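Two Grippers, One Opinion Each

I have now spent more of June thinking about fingertips than about anything a healthy adult should think about. My sister called on Sunday to ask what I was up to, and I said "compliance," and she assumed I was in some kind of legal trouble.

The short version is that I had two sets of fingers and money for one more pair of arms, and I had to decide which fingers the new arms would wear. The long version follows, with complaints.

The contenders

First up, the Juludine set. These are wide, flat, black, and shaped a bit like a duck's bill that has been through business school. They close with a lot of confidence. They are also the ones I already owned, so they came into the contest with the home crowd behind them and a fair amount of scuffing.

Then the Galtia set, which is slender and hangs off a metal plate full of slots. You can move the fingers along the slots to change the spacing. The manual describes this as a two-minute job. It took me 27 minutes, and I'd like the extra 25 back, along with the hex key that rolled off the bench and has not been heard from.

Hakim Lubis, who sold me the Galtia plate secondhand, told me the spacing "doesn't matter that much." I moved it by the width of a fingernail and my success rate fell through the floor. Hakim is a good man and I will never buy anything from him again without a ruler.

How I tested

My plan was 1,000 picks per gripper. Small parts, soft parts, one at a time, same starting pose, same controller, same bad coffee. The Juludine fingers got to 997 before I unplugged the wrong power strip, and I refuse to run three more picks to please a round number.

The controller is a Tarigan box I have complained about here before. It still forgets its homing position if you look at it sternly, but it drove both arms without throwing a fault for around four hours, a personal best for one of us.

What I wanted to know was pretty simple. Which one picks up small things, which one lets go of them when told, and which one makes me swear less? Nobody publishes that last spec.

Wide fingers are great at forgiveness. You can be off by a good bit and they'll still scoop the part in from the side. They're lousy at seeing, though. With the camera at the wrist, a wide finger fills up the view like a tall man at the movies, and the last inch before contact is mostly guesswork and finger.

Skinny fingers let you see everything, including exactly how badly you've missed.

Both arms, one small yellow thing

For the last round I put the arms face to face and sent them after the same target, a little yellow piece I could find again if it went on the floor. Wrist camera on the Juludine side, Galtia coming down from across the table.
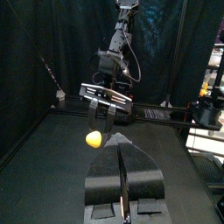
What I'd tell you to buy

If your parts are bigger than a grape and you don't care which way up they land, get the wide ones and go enjoy your weekend. They dropped 33 in the whole run, and most of those were my fault for setting the grip too soft.

If you're working from a wrist camera and you need to see the part right up until you touch it, get the skinny ones, then set the spacing once, mark it with paint, and threaten anybody who comes near it with a wrench.

I went with the Galtia for the new arms. The Avthorpe mounts I ordered for them have a different bolt pattern, of course, so I'm drilling adapter plates this week and will be in a mood. If anyone has a spare set that fits, write to me before I buy more drill bits.

Contact | Copyright, all rights reserved | Back to top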